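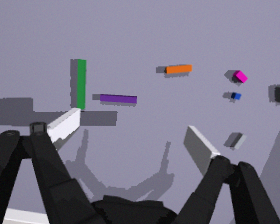 Chapter 4
Valuing Residential Property by Comparison

4.1 Purpose of the chapter

The sales comparison method estimates the market value of a house from the prices paid for similar houses nearby. It is the method most often used for owner-occupied homes. This chapter covers the choice of comparable sales, the adjustment of their prices, and the weighing of the adjusted figures into a single estimate. Income methods are left to Chapter 5.

4.2 Terms

The subject property is the house being valued. A comparable is a recently sold property that competes with the subject for the same buyers. An adjustment is a sum added to or taken from the sale price of a comparable to allow for a difference between the two. Adjustments are always made to the comparable and never to the subject. If the comparable has a feature that the subject lacks, the value of that feature is subtracted.

4.3 The Pedton sales file

Worked problems in this chapter draw on the Pedton file, compiled by Catrin Wogan and Emrys Jenkins. It records 124 sales of detached houses, of which 16 were later excluded as transfers between relatives. Each record gives the sale price, closing date, lot size, living area and condition grade. Prices are rounded to the nearest $500.

Suppose a comparable has a second bathroom and the subject has one. Paired sales in the file put the difference at $3,000. The comparable's price is reduced by that amount before any correction for lot size is applied.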